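Motcombe Fan Tablecloth, lavender and white

Last updated 8 Jan 2024

126 shares | 8 comments

We have wanted a proper fan print in the Motcombe range for ages, and we're so pleased with how this one came out! The scallops run close together over the whole cloth, pale lavender and white, each fan outlined in dark gray with little gold-colored dots along the ribs. It's busy, yes, but the colors are soft enough that you can live with it every day (we do, in the shop and at home).

Matvii Derkach drew the repeat over two winters and kept making the fans smaller until a dinner plate covered a good handful of them. Crumbs and small marks get lost in a pattern this dense, so it suits a family table, a sewing table, or the table where all the laundry ends up. Strong plain colors look wonderful on it. We like a deep royal blue best - napkins, a folded cloth, whatever you have in the drawer. 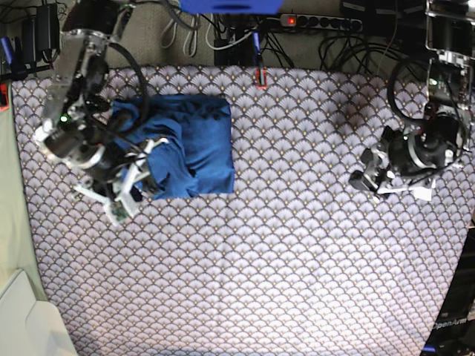

Édgar Quispe wrote to us in June that his had been through the wash over 50 times and the gray lines were still crisp, though he wished he had bought the longer size, as his table has a leaf that comes out at holidays. The longer size is back now, Édgar!

Wash it warm with similar colors and hang it up while it's still damp. A quick iron on the wrong side brings it up beautifully, but if you smooth it out by hand on the line you can mostly skip that. Fold lines from the packet go after the first wash.

The hem is turned twice and the corners are mitered, same as on our Festham cloths. Matching napkins are being sewn now and will be sold in pairs. If you'd like to see the print before you order, ask for a swatch and we'll mail you one with a whole repeat on it.

Contact Motcombe | Copyright Motcombe | Back to top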